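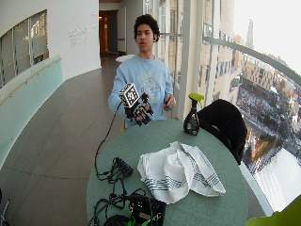 At the corridor table, with towel and spray bottle

Baptism certificate from a parish that does not exist anymore – where to write?

Urbonaitė
Posted in Church paperwork and sacraments

Good evening to all. I am a student and I plan to marry in a Catholic church next June. My fiancé is baptized Lutheran, I am Catholic. The priest at our campus parish gave us a list of papers, and the first line on it is "baptismal certificate, issued in the last six months, with notations."

I was baptized in the year 2000 in a small village parish near Skarnberg. We moved when I was four and my parents never went back. Now I learn that this parish was closed and joined with another one, but I cannot find which one. The old telephone number is answered by a dental office. There are two possible parishes in the area, Lesora and Skarnberg itself, and I wrote an e-mail to both in January. Lesora did not answer. Skarnberg answered that they "do not hold the books for that place before the joining," and nothing more.

What I do have is the original certificate which my mother kept. It has the stamp, the names of my godparents and "entry 133" written by hand. I showed it to the parish secretary and she said it is very nice but too old.

So I have three things I would like to understand. Why is the original not enough? A person is baptized only one time, the date will not change. Who has the books when a parish is closed? And what happens if nobody can find them, can we still marry? I would also be thankful if someone knows whether my fiancé needs the same kind of paper. His church sent him a copy in two days, and I am a little jealous.

Ovska
Top answer

I went through the same paper hunt before my own wedding, also with a parish in another country, so I will go in the order you asked.

The original is enough to prove the baptism. It is not enough to show what came later. When a Catholic is confirmed, married or ordained, the parish of that sacrament informs the parish of baptism, and a note is written next to the baptism entry. The new certificate is copied from this entry together with the notes. In this way the priest sees that you are not already married in the Church somewhere. It is the reason for the six months, and please do not ask for it too early or you will have to ask again.

For the books: write to the chancery of the diocese, not to the parishes. In the decree that closes or joins a parish it is normally said where the registers go. Often it is the parish which took over the territory, sometimes it is the diocesan archive. The answer you got from Skarnberg sounds to me like archive, but this is only my guess.

In your letter put the full name at birth, date of birth, date of baptism, names of both parents with the maiden name of your mother, name of the old parish, and the entry number. Your 133 is worth gold here. The archivist in my case had one book with almost 1000 entries and a very bad index, and without a number she had to read it page by page. Add a scan of the old certificate and of your ID. Write it in the local language if you can – I got an answer to my second letter in eight days, and to the first, in English, never.

Ask also your campus priest to write. A request with a parish stamp moves faster than a request from a private e-mail address. Some dioceses will send the certificate only from parish to parish anyway.
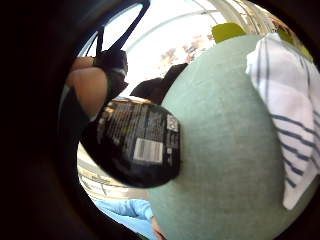 Striped towel over green fabric

If the book is really lost, you can still marry. Baptism can be proven by the statement of one reliable witness if nobody's interests are harmed by it, so your mother or a godparent who was present can sign a form. For the second question, that you are free to marry, there is usually another form, filled in by people who have known you for many years. Your priest will have both.

tenor_second_row
Answer

Just call them. E-mail to village parishes is a waste of time, the priest has maybe three churches and looks at the mailbox before Easter. Call after the morning Mass.

Also how big was the place? My home parish had 200 people and the books were simply in a cupboard in the next village.

Lesora_choir
Answer

I agree with most of Ovska, and I add the part about your fiancé. He needs proof of his baptism too, but for a Lutheran the old certificate or a copy is commonly accepted, as his church does not write later notations in the Catholic way. His freedom to marry is shown by the witness forms. For marriage between a Catholic and a baptized person of another church you also need a permission from the bishop. Your priest asks for it on your behalf, and you will be asked to make a promise about your faith and the children. Start this one now, some chanceries are slow in summer.

About the parish in Lesora: the office there is open only two mornings, and the e-mail on the website is the old one. A paper letter will arrive.

Urbonaitė
Comment on the top answer

Thank you very much, this about the notations was not explained to me by anyone. I have written to the chancery with the scan and the entry number, and our priest will send his own request with the stamp. My mother is ready to sign, she says she remembers the day well and that I cried through all of it.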